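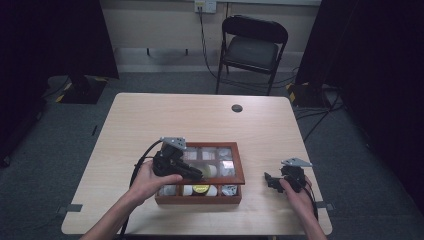
Is anyone going to say out loud that I could sort that box with my fingers before the thing finished booting, one reader commented under our last note on the Fluseo sorting kit, and would a $9 tray from the hardware store not do the same for a kitchen drawer?

Probably, yes. We still get asked about Fluseo more than any other gadget on the workshop pages, so these are our tips for people who are tempted, and for people who have already paid.

What you are buying

The kit is a pair of hand-held grippers. You sort your own small stuff with them, and the recordings go off to teach a robot arm the same job. The arm is sold separately by Mostivico, and the full package came to $1,142 when we priced it in June. The product page puts "effortless drawers" in large type. The effort is all yours for the first month, at least.

Before you start

Clear the table. One divided box and the two grippers are plenty. A pale, plain tabletop suits small things in a dark wood box, and you will lose less.

Mark your spots. Bits of gray tape along the front and side edges of the table let you put everything back where it was after lunch. The manual wants a printed mat for this, sold as an extra. Skip the mat.

Run the cables away from you. Each gripper trails one, and the left one has a habit of curling around your forearm as you reach. Let it drop off the table beside you and leave some slack. We tried taping ours to the tabletop and spent an afternoon being jerked to a stop.

Take off loose sleeves and bracelets. Bare forearms are easiest.

Choosing a box

Wooden boxes with thin dividers and raised edges look nicer than plastic and stay put better. The jaws are chunky, though. Come in from the side at a shallow slope and you will knock the rim. Point them down, and start with the compartments nearest you.

Put jars in a front compartment, label up. Ours with the yellow lid went at the front and has stayed there. Soft, lumpy things can go along the back, where a clumsy grab does no harm.

Keep shiny things for later. Anything pale and glossy, or crumpled and silvery, is a nuisance with these, and flat round lids are worse: one jaw slides over and the other pushes it into the corner. Fluseo's help page says to "approach with confidence." We approached with a strip of felt under the lid, which lifted it enough to get hold of.

While you work

Use both hands, but one at a time. Hold the second gripper off to the side of the box until it has something to do. If both hover over the middle you can't see what you are picking.

Work slowly for the first 18 tries, then go at a normal pace. The software throws out jerky runs without telling you, a fact buried in the settings menu under "quality." Check that screen before you put everything away.

Stop when your wrists complain. These are heavier than kitchen tongs and the handles were not made for small hands.

Care

Wipe the jaws with a damp cloth and dry them. No oil, no dish soap. Flour is the enemy, and so is craft glitter. Check the screws on the top plates now and then; ours came finger-loose from the packet.

What about the others?

Mapplebeck rents a similar set by the week, and for most households that is long enough to find out whether you care. Their cables are shorter — annoyingly so on a full-size table. Pronis promises a version with no cables at all. We have not been sent one, and the delivery date has already moved 2 times, so we would not plan a pantry around it.

Should you?

If you like tinkering and own more buttons, beads and screws than you can face, rent first. If you want a tidy drawer by suppertime, buy the tray. We would want to see the arm put a lid away on its own, in an ordinary kitchen, before recommending the full package, and so far we have only watched it do so in the Mostivico video, which has a cut in the middle.

Comments stay open through the end of the month. Please say which box you used.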